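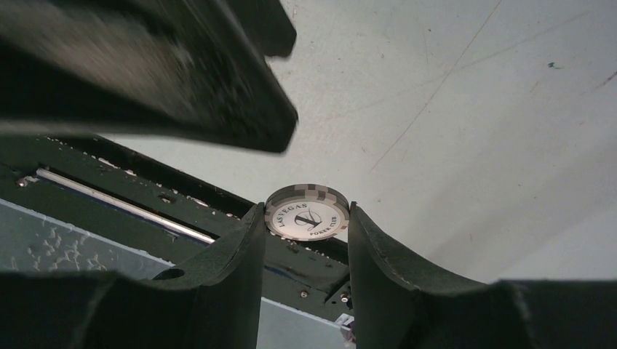
Section 4: Setting up your first poem in Flinditz

Welcome to the fun part! By now you've installed Flinditz and made an account (Section 2) and picked your page colours (Section 3). This section takes you from a blank page to a finished poem, with every line break sitting where you put it.

4.1 Start a new poem

1. From the Shelf, choose New, then Poem. Don't choose Prose, which rewraps your lines to fit the page.
2. Type a working title, or leave it blank. Flinditz will borrow your first line until you think of something better.
3. Choose a form. Open is the default and suits free verse. Sonnet, villanelle, ghazal and pantoum are all in the list, along with 11 others.
4. Press Begin.

Note: You can change the form at any time. Your words stay put and only the guides in the margin change, so go ahead and try your sonnet as a pantoum. It's a great way to find out which lines you really love.

4.2 Line breaks and stanzas

1. Press Enter once for a new line.
2. Press Enter twice for a new stanza.
3. To indent a line, press Tab. Each press moves it over by one step, and you can have up to eight steps.
4. If a line is too long for the page, Flinditz carries it over with a hanging indent. The small hook in the margin means it's still one line.

Caution: Pasting from an email can bring in hidden breaks. Use Edit, Paste Clean, then read the poem through against your original before you save.

4.3 Turn on the sound guide

We're very fond of this one! The sound guide tints rhymes, half-rhymes and repeated vowels as you type, so you can see the music building up down the page.

1. Open View and tick Sound Guide.
2. Set the accent. Canadian is the default for new accounts, and there are settings for Australian, Irish and Scottish speakers too.
3. Drag the slider to choose how loose a rhyme can be. Start in the middle.

Note: The guide only knows the words in its dictionary. For place names or words you've made up, right-click and choose Say It Like, then type a word that rhymes. (We taught ours Ferkthorpe on the first day.)
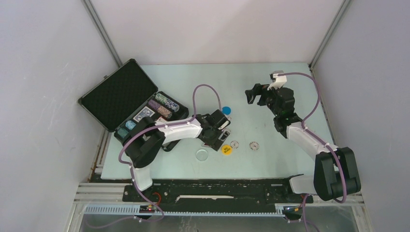
Table with an open case of poker chips and a boxed deck of cards.

4.4 Keep your drafts

Flinditz saves a draft each time you close a poem and holds the last 40. To go back to one:

1. Open the poem and choose History.
2. Click any draft to read it beside the current one. Changed words are underlined.
3. Press Bring Back for the whole draft, or highlight a single line and press Bring Back Line.

Caution: Deleting a poem from the Shelf deletes its drafts as well. Export a copy first if there's any chance you'll want it.

4.5 Print or share

1. Choose File, Print Proof.
2. Pick a typeface. Gebru is lovely for short lines, and Bruromine is narrower, so it copes better with long ones.
3. Check where the stanzas fall. If one splits across two pages, click it and choose Keep Together.
4. Print, or choose Save as PDF to send it to a friend.

For collections and contents pages, go on to Section 5.

Guide last updated 24 February 2025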